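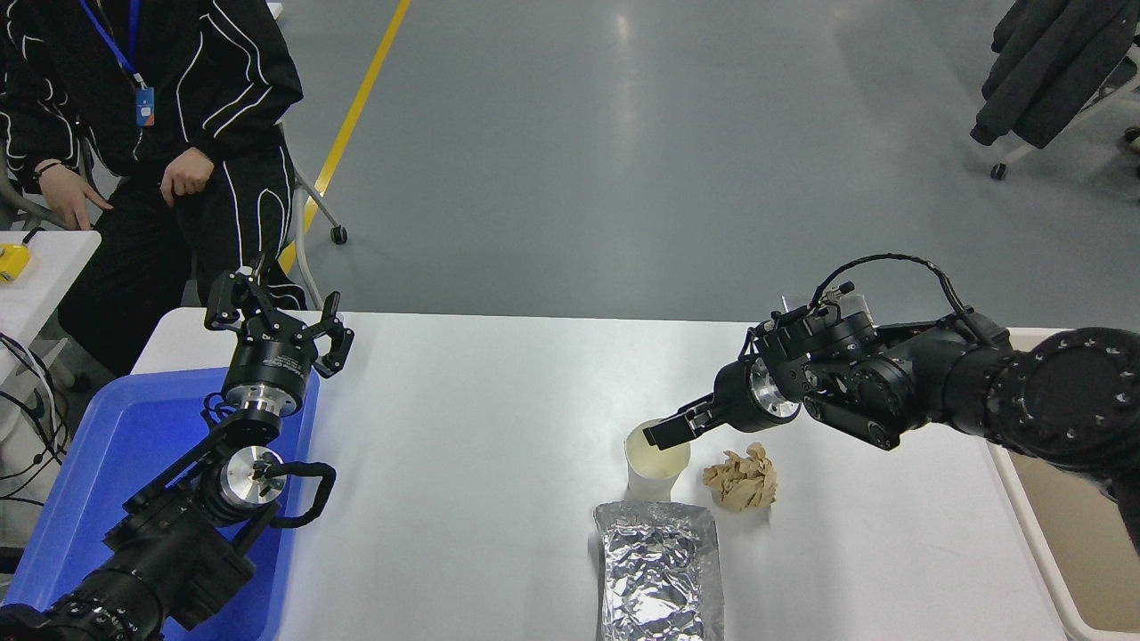 Section 3: Setting up the machine and knitting your first rows

Right, you've got the lid off and you've checked the bits against the list in the last section. Now for the part I enjoy most! I've set up more than 80 of these Drikau flatbeds by now, for people who bought them new and for people who found one in a loft, and the order below is the one I've settled on. The printed booklet does it differently (it has you thread the yarn before you've looked at the sponge bar, which drives me up the wall), so pick one or the other and stick with it.

Before you start

You'll need a sturdy table, both table clamps, the carriage, the yarn mast, the cast-on comb, two claw weights, the transfer tool, a length of ravel cord and a ball of smooth 4-ply in a light colour. Please don't start with black or mohair. I know you've got some lovely mohair. Put it back in the drawer for now.

Chair height matters more than you'd think. You want your elbows a little above the needle bed, so that you push the carriage from the shoulder. I use an ordinary desk chair for long jobs and stand up for anything short. If yours has wheels, keep both feet flat on the floor when you're pushing, or you'll send yourself off sideways along with the carriage.

Clamping the bed

1. Set the machine near the front edge of the table with the needles facing you. The carry handle goes at the back.

2. Slide a clamp into the slot at each end until it clicks against the stop. On older Drikaus there's no click, you just feel it go solid.

3. Tighten each clamp by hand, a few turns on one, then a few on the other. No pliers! The threads are soft and a new clamp costs more than it should.

4. Give the bed a good shove from left to right. If it rocks, loosen everything and fold a scrap of felt under the low end.

Caution: don't clamp onto a glass table, or onto the flap of a drop-leaf. I've seen a drop-leaf go, machine and all, and it made a dreadful noise.

Checking the sponge bar

The sponge bar is the long metal strip that slides in across the top of the needles and holds them down. The foam inside it goes flat with age, and a flat bar is behind nearly every "my machine is broken" message I get.

5. Push the bar out from the left with the end of the transfer tool and draw it out from the right. It may be stiff. If there's black goo on it, that's the old foam, so wipe it off with a rag and a drop of surgical spirit, then stick in a new strip.

6. Look at the foam side on. It should stand proud of the metal all the way along. If it doesn't, replace it. The Plurnex strips fit the standard bed and only need trimming at one end.

7. Slide the bar back in, foam side down, pressing the needles down with your other hand as it passes over them. Go slowly near the middle, where it likes to ride up over a needle and get stuck.

Note: write the month you changed the foam on a bit of tape inside the lid. Mine says February, and I do it every year whether it looks bad or not.

Fitting the mast and threading up

8. Stand the mast in the hole at the back of the bed and turn it until the little peg drops into its notch.

9. Put your yarn on the floor behind the machine, straight below the mast. It has to come off the ball freely. If it's a shop-bought ball, wind it into a cake first, or pull from the middle and hope.

10. Take the yarn up through the rear eyelet, between the tension discs, under the pin and through the loop at the end of the wire. Pull a good length down and tuck it in the clip at the side of the bed.

11. Set the mast dial to 3. The wire should bow over towards you in a gentle curve. If it's bolt upright, the yarn is too loose; if it's bent right down, it's too tight.

Casting on

I'm giving you the waste yarn method, which looks scruffy and always works.

12. Push 10 needles either side of the centre mark out to the working position. Use the flat edge of the needle pusher so that they line up.

13. Set the carriage stitch dial to 7 and put the carriage on at the right. Run it across once with no yarn in it, all the way past the last needle, then back again. You're listening for a clean, even whirr. A click means a bent needle, so find it and swap it now while there's nothing hanging off it.

14. Bring every other working needle forward, lay the yarn across the open hooks and feed the end down into the carriage gate. Close the gate. (I forget the gate about once a week, and the whole lot drops on my feet.)

15. Hold the loose end of the yarn below the bed and move the carriage across in one smooth go.

16. Hang the comb on the zigzag of loops, teeth up, and check that it's sitting level. Bring the needles you left behind back to the working position if they've wandered, then knit across again.

17. Hang a claw weight near each end of the comb and knit eight more rows.

18. Change to the ravel cord for a single row, then thread up your proper yarn and set the row counter to zero. You're off!

If the carriage jams

It will, sooner or later. Don't force it. Undo the release lever on the top, lift the carriage straight up off the rails and look at what's underneath. Nine times out of ten it's a loop caught on one of the brushes, and you can snip that away. Ease the needles back to the working position with the pusher, put any dropped stitches back on with the transfer tool, and set the carriage down on the side you came from. Check the row counter too, it may have ticked over without you.

If it jams in the same place twice, mark the needle with a bit of tape and have a look at its latch. The latch should flop open and shut under its own weight. The Mohammadi oil is fine for this and so is any light machine oil, but use the tiniest dab on a cloth and knit a few rows of scrap afterwards, or you'll get a grey stripe across your work.

Spare needles come in packs from the Plalville shop. Take an old one with you, as there are two lengths and they look the same in the packet.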